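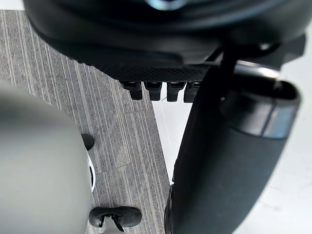
Photo: Tarun Dixit / Warkside open day

So I finally made it out to Warkside! I've been promising Soon-im Jeon I'd come see the place for ages, and every time the open day came up I had a kid with a cold or a car with a noise. On March 9, 2022 I had neither, so I drove the 85 miles up to Lornau with a thermos and a bag of donuts on the passenger seat and got there before they'd even put the sign out.

If you don't know Warkside, it's a shared workshop on the second floor of what used to be an insurance office. You go up past a dentist. Inside they've kept a lot of the old office going, striped gray carpet tiles and all, and then at some point the carpet stops in a straight line and you're on smooth white floor. Members call the two sides "the rug" and "the ice." Anything that makes chips or drips is supposed to happen on the ice. I saw plenty of stuff happening on the rug.

Soon-im met me at the door, took the donuts off me, and steered me straight over to the arm build, because she knew that was why I came. I've been trying to get a small arm working in my own garage since last July (long-time readers, I'm sorry, I know, the shoulder post is still coming) and I wanted to see how people with more patience do it.

The group is Soon-im, Asmaa Ait Ali and Chunhua Fan, with Tarun helping on wiring and taking most of the photos. The arm is called Montes. I asked what it stood for and Chunhua said it was the street she lived on when they started. It's a much bigger thing than I'd pictured from the emails. All the covers are black, and the camera sits down at the wrist, so what you get on the monitor is mostly the arm looking at itself, with whatever floor is left over around the edges. I got weirdly hooked on that view. You stand there with your back to the real arm and watch the little picture, and it's like trying to park a truck using only the side mirror.

There's a big rounded housing along the top of the view with a patch of diamond knurling on it, and I spent way too long on the knurling. I have tried to get that pattern to come out clean on my own parts and mine always looks like a waffle somebody sat on. Asmaa let me hold a reject from the bin. She draws the pattern once, wraps it, and then doesn't touch it again, whereas I fiddle with mine every single time I open the file. Lesson taken. The reject had a scar down one side where the print had lifted, and she'd written 386 on it in silver marker, which was the file number. They number everything! There's a notebook. I looked through it while she went for coffee and it's the most useful thing in the building. Every entry has what they changed and what they expected, and then, in a different pen, what they got.

Chunhua showed me how they handle the joints. Each one has a page of its own in the notebook and gets moved through its whole travel by hand before anybody lets a motor near it. At home I go straight to power, and I have the blown driver boards in a jar to prove it. She had me turn a spare joint on the bench, slowly, with my eyes closed, and tell her where it felt different. I found one spot. She said there were two. I went around again and still only found the one.

Cables were the big topic of the morning. Tarun and Soon-im don't agree on cables. Tarun wants everything tucked inside, Soon-im wants to be able to see it and grab it, and they've been having this argument long enough that they can do each other's half. My own arm has cables zip-tied to the outside like a vine on a fence, so I kept quiet, but I'm on Soon-im's side. When something quits at eleven at night I don't want to be unscrewing covers to find out which wire it was.

We ran it a little before lunch. They keep the speed way down for visitors, and Asmaa had her hand on the stop button the entire time, which I noticed and liked. First it does a slow fold, then a stretch, then it rotates the wrist so you can see different parts of the room go by on the monitor. A boy who'd come with his grandmother asked if it could wave, and Chunhua typed for a minute and made it sort of wave. More of a shrug. He was thrilled anyway.

It stopped once partway through a stretch with an error on the screen, and I have to say this was my favorite part of the day. I've only ever seen other people's builds in videos, where everything goes right, so watching four people lean in and go "huh" did me a world of good. Soon-im read the error out loud, Tarun said it was the encoder, Asmaa said it was not the encoder, and it was the encoder. Fifteen minutes with a connector and it was moving again.

Lunch was noodles from downstairs, eaten standing up. I met Ye-seo Yeon, who isn't part of the arm group but builds tiny sorting machines for her bead business. She has one that sorts by color and it's a beautiful thing, all made of cutting board and fishing line. She's going to bring it to the Starnell fair this summer and I told her I'd come look at it if she promised to explain the hopper to me again, since I nodded through it the first time without getting any of it.

The afternoon was more of a wander. I saw the laser cutter (down, waiting on a lens), the sewing corner (busy, don't lean on the table), and a wall of drawers where members leave parts for each other. You can take anything from the top rows if you write it on the sheet. I took 3 bearings and wrote it on the sheet. I also left a bag of limit switches I bought by mistake, so I figure we're square.

I asked Soon-im what the arm has cost so far and she made a face and said the honest number is in the notebook and she doesn't read that page. Membership I can tell you about: it's $85 a month, or $100 if you want a shelf. The shelves are decent, deep enough for a project box with the lid on. There's a waiting list for those but not for plain membership, at least there wasn't when I asked.

A few practical things if you're thinking of going to the next one. Park behind the building, the street out front is two-hour only and they do check. Wear closed shoes or they'll put you in the loaner clogs. There's no elevator that I could find, so call ahead if stairs are a problem, and Soon-im says they've met people around back and brought the smaller projects down. Bring something you're stuck on! I brought my shoulder bracket in a sock and passed it around at the bench, and within five minutes I had Asmaa telling me the wall was too thin and Chunhua telling me the wall was fine but the bolt was in the wrong place. I've since done both.

I got home after dark and went right out to the garage in my coat. Started a notebook. Page one is the bracket, what I changed and what I expect, and I've left a gap underneath for the other pen. The driver boards are still in the jar. If anyone reading this has a clean way of strain-relieving a wrist cable that has to turn most of the way around, please write in, because Tarun and Soon-im both gave me their answer and I can't use either one on an arm as skinny as mine.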